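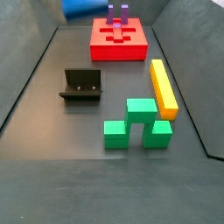

El Emum es nuestro juego de encaje favorito de Bovunero, ¡y mira que tenemos unos cuantos! La base es un bloque grueso, de un rojo vivo que se encuentra enseguida en cualquier cajón, y las clavijas moradas, de sección cuadrada, entran en las ranuras de la cara superior. Puestas de pie sobresalen bastante, así que se agarran bien incluso con manos pequeñas (o con guantes, lo hemos probado).

Ginette Pruvost, que lo dibujó, quería un encaje firme, sin holguras, y se nota al tirar.

Base y clavijas se venden juntas. Clavijas sueltas, en bolsas de 9.
Precio: 46 €
Edad: a partir de 5 años
Próxima reposición: agosto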